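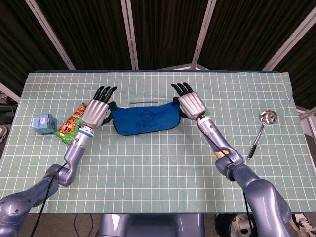
So I finally made it to the open day at the Evamby paper mill, after missing it two years running (a wedding the first time, a dead car battery the second). If you've never been, it's up the valley past Gradton, and the last stretch is a one-lane road where you will meet a truck coming the other way. I met two. Go early!

The doors opened at nine and I was in the second group, led by Arvid Moen, who has worked on the drying floor for 20 years and has a voice built for it. You want to stand close to him anyway, because the beater room is LOUD. They hand out foam earplugs at the door and I was silly enough to put mine in my pocket.

The beater room was my favorite part. The pulp goes round and round in long oval tubs like thin oatmeal, and the smell is somewhere between wet cardboard and a clean barn. They still make part of their paper from cotton rag, mostly for bookbinders and watercolor people, and Arvid let us put our hands in a bucket of the stuff. It's silky and a bit disgusting. The kid next to me did not want to give the bucket back.

After that we went up the stairs to the drying loft. The loft is all wooden shutters, and they open and close them by hand depending on the weather. On a good day in May a sheet takes 14 hours to dry up there. In November, Arvid just shook his head.

Lunch was in the yard. The soup was fine, nothing special, but the rye rolls were wonderful and I went back for a second one and then (sorry) a third. Bring cash, the card reader gave up before noon.

In the afternoon there was a talk by Omprakash Rana on watermarks, and I almost skipped it to sit in the sun. Glad I didn't. He has been cataloging the old wire molds from the Flestine collection, which came to the mill in banana boxes with no labels at all, and he's up to 1,945 of them. He held sheets up to the window one after another – a stag, a bell, a very lopsided crown – and told us which mold maker was sloppy and which one was showing off. Someone asked how he tells two nearly identical stags apart and we got ten minutes on antlers. I could have listened to ten more.

The shop is tiny and the line was out the door. I bought a pack of seconds, which are the sheets with a bump or a thin corner, and a little Namboodiri notebook with a sewn spine that I'm now too scared to write in. The seconds are a great deal if you do any printing at home.

Parking is free in the field behind the mill, but it's soft at the bottom end, so stay near the gate. The loft stairs are steep and there's no elevator. Dogs are okay in the yard only.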